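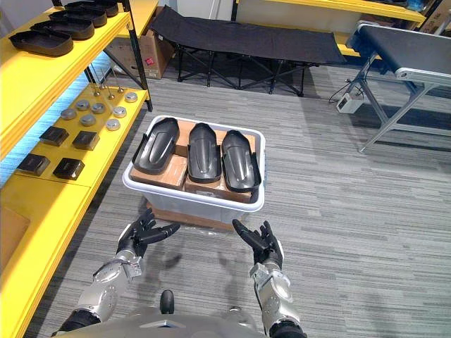
I have been putting off the back of the workshop since January. The front half is fine, because that is where people come in, but the back half had turned into the place where everything went when I didn't want to decide about it. Last week I decided to go through it properly, one container at a time, and to stop when I got tired. The white plastic bin was the first job. It had three brown cardboard boxes in it and the three dark grey moulded shells jammed in among them, one of them hanging over the front rim. They have a ridge up the middle and flanges down the sides, so they don't sit flat against anything, and they don't like sharing with boxes.

The shells are left over from the Weldu order. I kept them as spares and I still think that was right, but they needed somewhere of their own. I measured the longest one, added 5 cm, and went looking for a box that size. Flemcombe market had a stall selling used packing boxes, 13 for a tenner, and I took the lot. Two were damp at the bottom and went straight in the recycling.

The shells now go in on their sides with a sheet of card between each one. I tried them stacked inside each other first. They do fit like that, but they grip, and getting them apart again scuffed the ridge on one. It will rub out with a bit of polish. I haven't done it yet.

The cardboard boxes from the bin were a mixed lot. One was instruction leaflets for a product we stopped selling, 91 of them, and I only know that because the number was written on the packing slip. I kept a handful. Another had foam inserts, which I kept all of. The last one was returns from Vurnico that I should have dealt with months ago. I wrote to them the same evening and they want them back, so that box is by the door.

I did the yellow shelves afterwards. The rule I have settled on is trays at the top, small parts underneath, and flat card at the bottom. The light strip under the top shelf was the best money I spent last year. Before that I was picking out pins with a torch in my teeth. I would still like some sort of lip along the front of the small parts shelf. Kyrylo Melnychuk, who has the unit next door, offered me a length of aluminium angle from his scrap pile and I am going to take him up on it.

The whole thing took about 10 hours over three evenings, including the drive to the market. What is left is the Sirklow stuff, two crates of it, and the folding bed, which ought to go home but is useful when a delivery is due at six in the morning. I will do the crates next. The bed can stay until the weather warms up.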